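Print this page | E-mail this page

We use cookies to remember your reading settings. OK

Helmy Records Search – User Guide
Section 4: Following a Court Case

Once you have your account, you'll probably want to keep an eye on a case or two. Take your time with this part – it's easier than it looks.

1. Open the Cases tab and type a defendant's name or a docket number.
2. Choose a court. Clunton district has 114 judges listed, so do use the filter.
3. Click Follow. You can follow up to 22 cases at once.
4. Under Alerts, pick the filings you care about, such as indictments, pleas or sentencing dates.

Note: New filings from Uria are loaded every Tuesday, so a quiet week may simply mean the update hasn't come in yet.

Caution: An indictment is an accusation. Please check the outcome field before you quote a record in print.

Comments

lurik_reader: Step 3 failed for me until I logged out and back in. Fine now!

deskhand: Can alerts go to two addresses? I have almost 100 sitting in one inbox.
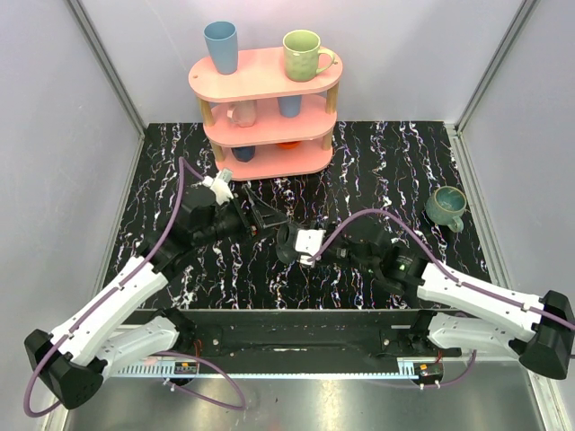

Pink three-tier shelf with a blue cup on the top board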